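Fomby Rink Adult Hockey League – Frequently Asked Questions

Updated 22nd August

When does the season start and how long is it?
The first games are in the last week of September and the regular season ends in March. Playoffs follow. Each team plays 28 games, all of them at Fomby Rink. The spring league is separate and has its own sign-up, which opens in May.

What does it cost?
The full season is $641 per skater. Goalies pay $433. Both prices cover ice time, referees and the scorekeeper. Jerseys are extra and are ordered through your team.

Can I sign up without a team?
Yes. Fill out the single player form at the front desk and pick a level. We place single players after the two evaluation skates. If you want to play with a friend, write it on both forms.

What are the levels?
Kaditwood is the top division, for players with junior or college experience. Palaniappan is the middle division. Dosurness is for newer players, and slap shots are not allowed there. You may play in two divisions if they are next to each other, but you pay for both. 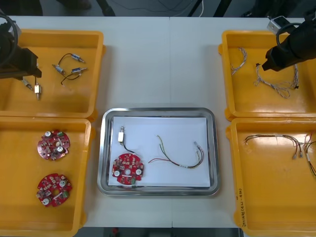

Each team gets one locker room for each game, and it opens 30 minutes before the puck drops. Clear it within 20 minutes of the final horn – another team is usually waiting. Small gear such as spare laces, tape and helmet screws goes missing more than anything else, so keep it together in one place. A deep bin with rounded corners and a raised rim, like the upper-left yellow one on the white table, does the job well and fits under the bench. Put your team name on it.

What happens if a game is tied?
Regular season ties go to a three-player shootout. In the playoffs we play five minutes of three-on-three first.

How do suspensions work?
A fighting major is an automatic three games. Three penalties in one game means you are done for that night. Suspensions carry over to the spring league.

Can I get a refund?
Full refund before the first game, half before the fourth. After that, only with a doctor's note.

Who do I call about a schedule change?
Call the rink office at extension 694. Changes need both captains to agree and at least ten days' notice.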